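# About Preta

Preta is a contract testing laboratory for shelving, racking and small storage furniture.
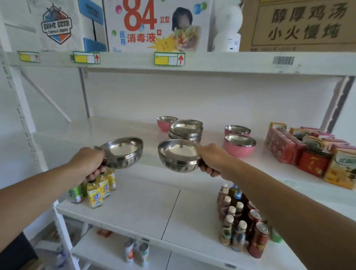 ## What we do

We load shelves until they bend, and we report how far they bent and when. The work covers static load, sustained load, shelf pull-out, upright stability and finish durability. Clients are manufacturers, importers, retail fit-out contractors and, in a smaller share of cases, insurers who need a written opinion after a collapse.

We do not sell shelving, design it, or recommend one maker over another. Test items are bought by the client or sampled by us from stock, and the report states which. The difference matters, as a hand-picked sample tells the reader very little about the next pallet.

## Background

The company was started by Nour Qudah and Ehsan Jadoon, who had worked together in the quality department of a steel furniture plant in Trirthorpe. The plant tested each new design once, at launch, and then relied on incoming material certificates. Over several years the sheet thickness drifted toward the low end of tolerance and the clip supplier changed twice. No drawing was revised. The rated load printed on the carton stayed the same throughout.

Qudah and Jadoon wrote an internal procedure for repeat testing at fixed production intervals. That procedure, with many corrections, is still the basis of our sustained load method. When the plant closed its laboratory they bought the two loading rigs and the deflection gauges and moved them to a rented unit on the other side of town. One of the rigs is still in daily use. The other was stripped for parts after its crosshead cracked.

## Methods

**Static load.** The shelf is loaded evenly in steps to its rated value, held, and then taken to 135 percent of that value. Deflection is read at mid-span and at both ends. End readings are subtracted so that clip settlement is not counted as bending. Both figures appear in the report.

**Sustained load.** The rated load stays in place for 33 days at controlled temperature and humidity. Particleboard and fiberboard shelves creep under constant load, and a short test will pass a shelf that sags visibly by the second month of ordinary use. Steel shelves creep very little, but their clips and slots can deform, so we run the same period for both.

**Edge load.** The load is moved to the front third of the shelf. Household and retail users put heavy things at the front because that is where they can reach. Many rated loads assume an even spread, and the carton rarely says so.

**Stability.** The unit is assembled to the printed instructions by someone who has not built that model before. A horizontal force is applied at a set height, first with all shelves empty and then with only the upper shelves loaded. If the instructions call for a wall anchor, the test is run with and without it.

**Finish.** Powder-coated and painted surfaces are checked for adhesion, scratch resistance and reaction to common household cleaners. Chlorine-based products get their own sequence, as they find the bare metal at cut edges and slot corners faster than anything else we apply.

A full sequence on one model takes 4 sample units. One is kept untouched as a reference until the client has accepted the report – or for a year, whichever is longer.

## Reporting

Each report lists the sample source, the assembly notes, every reading, the calibration dates of the gauges used, and photographs of any failure. Results are stated as measured. We give a pass or fail only where the client has named a standard or a written acceptance limit before testing begins. Limits supplied after the results are known are recorded as such on the first page.

Measurement uncertainty is given for each reading. Clients sometimes ask for it to be removed on the grounds that it confuses buyers. It stays in.

Drafts are sent for factual checking only: model names, part numbers, spelling. Findings are not open to comment at that stage. If a client disputes a result, we will retest on the reference unit with the client present, and both sets of data go into the final version.

## Equipment and premises

The laboratory has three loading bays, a conditioning room and a small finish bench. The conditioning room holds some 90 shelf positions and is usually the limit on how quickly we can accept work. August tends to be the fullest month, when retailers are fixing their ranges for the following spring.

Loading is done with calibrated steel plates for narrow shelves and with water bags for wide ones. Water spreads more evenly and is easier on the operator's back. It also leaks, and the bay floors were regraded with a central drain after the first winter.

Readings are logged in Sovus, a database written in-house. It stores raw gauge output alongside the corrected values, so that an old result can be recalculated if a correction factor is later found to be wrong. This has happened once, with a batch of end-clip readings. All affected clients were sent revised reports at no charge.

## People

Nour Qudah runs the mechanical testing side and signs all load and stability reports. Ehsan Jadoon is responsible for calibration, finish testing and the written methods. Technicians rotate between the bays and the finish bench, and each report names the operator for each test.

New technicians spend their first weeks on assembly. It teaches them where instructions go wrong – missing torque values, mirrored drawings, clips that fit upside down – and those faults account for a good part of the early failures we see.

## Working with us

Send the model details, the rated load as printed on the packaging, the assembly instructions and any standard you want applied. We reply with a test plan, a price and a start date for the conditioning room. Samples should arrive in retail packaging, unopened. Transit damage is recorded on receipt, and a damaged sample is not tested unless the client asks for it in writing.

Larger clients with rolling programs, such as the fit-out contractor Sugawara, reserve shelf positions by the quarter. Single-model jobs are fitted in between.

The receiving door is open from 8:00 a.m. to 3:30 p.m. Deliveries over one pallet need a booked slot.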